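We use cookies to remember your reading level. OK / Change settings

How a Kitchen Robot Gets Its Morning Checkup

Have you ever watched a pit crew fix up a race car? At the Zovham workshop in Flollidberg, there's a robot that gets that kind of attention every single morning! Its name is Lai. It has two arms, and its job is learning to tidy up a kitchen.

The checkup starts at 8 in the morning, before Lai moves at all. First the power goes off. A robot arm is strong and can't feel you standing there, so the people who look after it always switch it off before they touch it.

Next comes the cleaning. Crumbs and soap love to hide in small gaps, and a gripper (that's the robot's hand) has plenty of those! Each finger gets wiped with a soft cloth. Then the crew looks at the screws. Every time an arm moves, it shakes a tiny bit, and after 2,203 moves a screw can work itself loose. They turn each one gently with a little wrench until it's snug.

Then the power comes back on, and Lai has to find "home." Home is a special pose. Each joint turns slowly until it reaches its starting spot, and the computer says, "Okay, this is zero!" If the zero is wrong by even a hair, the hand ends up in the wrong place. Imagine reaching for your cereal spoon and poking the milk instead!
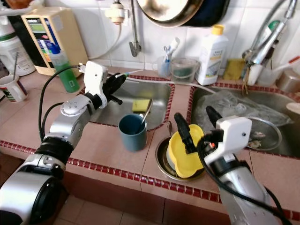
Cables get a checkup of their own. They carry power and messages, a bit like the nerves in your body. Look for the black cable on each of Lai's arms — it curves away from the white gripper and runs down along the arm. A cable needs some slack so the wrist can turn. With too little it gets tugged, and with too much it can snag on a mug or a faucet. The fingers need a good grip too, even on something thin like that yellow lid with the wavy edge.

The last test is called the Flalleck lap. Lai moves slowly through 15 poses while someone stands close to the big red stop button. If all of them go well, it's time for the dishes!

Comments (3)

robotkid_9: I want to press the stop button!!!

Mom of twins: We tried "finding home" with our own arms, eyes closed. Lots of giggles.

pancakefan: does it do pans too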